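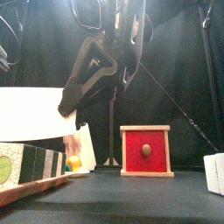
Reading time: 3 minutes

Tabletop Activity Materials: Safety Inspection Checklist with Comments

Site: Plitthorpe Learning Center, Palomino Room
Form 133, revised in December
Inspection date: 2018-02-10
Station: Box and ball table

Scope

This checklist applies to loose and standing items kept at tabletop activity stations. It is completed before a station is opened to visitors and again after any item is added or replaced. Each line is marked Pass, Attention or Fail. An item marked Fail is removed from the table and entered in the Wavlow log on the same day.

Section 1. Box and base

1.1 Box is free of sharp corners, splinters and lifted edges. Pass
1.2 Printed or applied surface is firmly attached. Attention
Comment: The crackle pattern of fine gray lines on the white faces can be mistaken for damage. The surface was checked by touch and the lines are decorative. One of the dark green stripes is beginning to lift at a corner and is to be glued down.
1.3 Openings do not trap fingers. Pass
Comment: The round green cutout in the end of the box was tested with the standard probe.
1.4 Wooden base is stable and does not rock. Pass
1.5 Front edge of base is smooth. Pass
Comment: Sanded after the previous inspection. No further work is needed.

Section 2. Small parts

2.1 Balls and other small pieces are accounted for at opening and closing. Attention
Comment: The small yellow ball sits close to the tip of the wooden base and can roll to the floor. Staff should return it to the shallow white dish when it is not in use. The tiny green piece beside it is easily overlooked and must be included in the closing check.
2.2 Small parts are kept from children under three. Fail
Comment: The age notice was missing from this station. The station stays closed until the notice is in place.
2.3 Surface coating of small parts is intact. Pass
2.4 Dish has no chips or cracks along the rim. Pass

Section 3. Panels and boards

3.1 Upright boards stand without leaning on other items. Pass
Comment: The white board behind the small parts is tall and narrow. It held when pushed lightly from each side — repeat this test whenever the table is moved.
3.2 Flat panels have no broken corners. Pass
3.3 Panels lifted above the table are kept clear of hands and of the items underneath. Pass
3.4 Glare from white surfaces does not make small parts hard to see. Attention
Comment: The white panel is very bright under the present lighting. Staff are to lower the lamp setting from 3000 to 200 on the Memeo dimmer scale and look again.

Section 4. Actions required

Glue the loose stripe on the box (1.2).
Remind staff of the closing check for the yellow ball and the green piece (2.1).
Post the age notice (2.2).
Adjust the lamp and record the result (3.4).

Result: Not approved for opening. Reinspection is required for lines 1.2, 2.2 and 3.4 only.

Log entry: Wavlow 2247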